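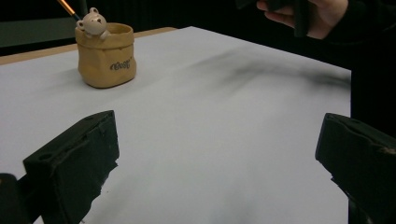
Table 2, paper down, brush in the "Cool!" pot. Dark streak toward the right edge of the sheet.

Ticket 616
Queue: Studio supplies and furniture
Site: Ofori Building, ground floor art room
Category: Consumables / paper
Priority: Normal
Status: Closed, with follow-up

Reported problem

Large white sheets used on Table 2 are picking up gray marks that can't be erased. Marks show on the side that faces up during work. Reported on Monday after the morning session. Reporter states that sheets on Table 1 and Table 3 are not affected. Same paper on all three tables (Fliline heavyweight, cut from the 30-inch roll).

Requested: replacement roll.

Log

9:40. Ticket opened. Asked reporter to keep two of the marked sheets flat and not to rub them.

10:15. Collected marked sheets A and B. Both have gray smears on the right half, widest near the edge. Marks are on the surface and lift slightly with a kneaded eraser, but leave a tone behind. No marks on the back of either sheet.

10:30. Unrolled three feet of the current Fliline roll on the floor and checked both sides under the window. Clean. Roll was opened in November and has been stored upright in the rack with the end cap on. Paper fault looks unlikely. Replacement roll on hold.

10:50. Wiped the top of Table 2 with a dry white rag. Rag came away with light dust, tan, no gray. Wiped with a damp rag, same result. Tabletop ruled out as the source. Repeated on Table 1 for comparison and got the same tan dust.

11:20. Checked brushes. Brush from the yellow bag-shaped pot (the one with the bear on the rim) pressed dry on scrap: no mark. Pressed damp on scrap: faint gray. Rinsed until the water ran clear, pressed again: no mark. So there was some pigment held near the ferrule. It would explain spots, but the smears on A and B are wider than this brush.

11:35. Emptied the pot. A little black powder at the bottom. Washed the pot, dried it, returned it to the table. Please store brushes in it handle down.

1:10. Checked the supply drawer under Table 2. Found an open tin of Provach powdered charcoal, lid resting on top but not pressed down. Drawer liner is black for most of its length. The apron folded in the same drawer has charcoal on the right cuff and along the forearm.

1:25. Test 1. Put on the apron from the drawer, laid a clean sheet on Table 2, reached across it from the right as if going for the brush pot. Gray smear on the right half of the sheet on the first pass. Shape similar to sheet A.

1:30. Test 2. Same reach, clean apron from the hook by the door, new sheet. No mark.

1:35. Test 3. Same as Test 1, but approached from the left side of the table. Smear on the left half. Confirms that the mark follows the sleeve.

Cause

Loose charcoal powder in the Table 2 drawer, carried to the paper on apron sleeves. The pot and brush on that side of the table make people reach over the sheet, and the sleeve drags. Some of the powder also got into the pot.

Fix applied

Drawer emptied and vacuumed. Liner replaced.
Provach tin closed and moved to the dry media shelf.
Apron sent to laundry.
Brush washed with soap.
Table 2 wiped down twice.

Verification

Left a clean sheet on Table 2 through the afternoon session with normal use. Checked at 4:45. Paint only, no gray. Request for replacement roll canceled. Current roll has 21 yards left by the tally on the core.

Notes on the marked sheets

Sheets A and B can be kept for charcoal practice, where the tone won't matter. Do not try to clean them with a damp cloth. I tried it on a corner of B and the gray went into the surface and stayed there. A vinyl eraser took off more than the kneaded one but roughed up the paper, and paint laid over that patch went blotchy.

Follow-up

1. Supply drawers under Tables 1 and 3 not yet inspected. Assigned to this queue, no due date.
2. Dustano lidded tubs quoted for dry media, pack of 64. That is more than the room needs. Asked for a smaller pack, waiting on a reply.
3. If the gray comes back, reopen this ticket and add the table number and which side of the sheet is marked.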